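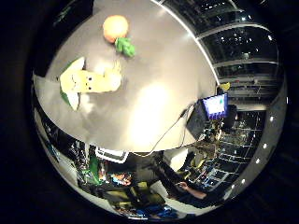
Wrist view over the table: orange ball, green toy, yellow plush to the left

Fisheye or normal lens for a wrist camera when picking soft toys?

Posted by Arkosden in Arms and Grippers

I'm setting up a wrist camera for a pick and place job with soft items and can't decide on the lens. The picture is from the fisheye. I have 2 cameras to choose between, the fisheye and a narrower one with hardly any distortion. The arm controller is a Holmgren and takes either of them over USB.

With the fisheye I get the whole table and then a lot I don't need, like the monitor, the cables, the windows and people in the room. The lights also leave a white patch on the gray tabletop. The toys end up small in the view. The ball and the green one touch each other, and my segmentation keeps calling them one object.

The narrower camera splits those two fine, but it loses the toy once the hand gets close. I ran 20 picks with each on the same toys. The fisheye had 5 misses and the narrow one had more, but I changed the approach height partway through the narrow set so I don't trust it.

Should I stay with the fisheye and crop, or is there a lens in between that people like? I would rather not mount both. The wrist is crowded already.

Hullbridge
Stay with the fisheye. What matters is the last few inches before the fingers close, and that is where a narrow lens lets you down. I use a wide one on a multi-finger hand and can still see the toy and part of the fingers at very close range. 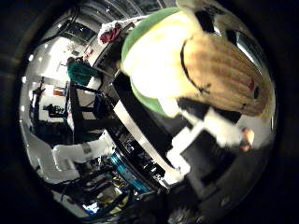
Plush up close, with the white finger segments below it

The fingers are out of focus there and the ribbed fabric is clear. I can live with that, I only need to know where the fingers are. If yours has a manual focus ring, set it on an object at grasp distance and put a drop of thread lock on it. Mine drifted until I did.

For the two toys that touch, crop the table area at full resolution before you shrink the image. If you scale the whole circle down to what the network wants, you are spending a lot of it on black border and ceiling. Crop first, then resize. You may have to label some touching pairs by hand too.

Do the calibration with a fisheye model. The standard pinhole one will look okay in the middle and be way off near the rim. Get plenty of board shots out at the edge.

For the white patch, lock the exposure and bring it down a step or two. Auto exposure will jump around every time a pale toy gets near the lens. Then redo your narrow set at one height so you have something to compare.

Kostcombe
just turn the lights down, worked for me

Arkosden
Thanks. I was resizing first, so that is probably a good part of it. Will crop and run the 20 again with exposure locked. Can't turn the lights down, it's a shared room. Hullbridge, which thread lock did you use? I don't want one that fogs the lens.

Hullbridge
The low strength kind, on the outside of the ring only. Leave the camera off the arm overnight with the lens facing down - I did one facing up and got a haze on the glass that took a while to clean off.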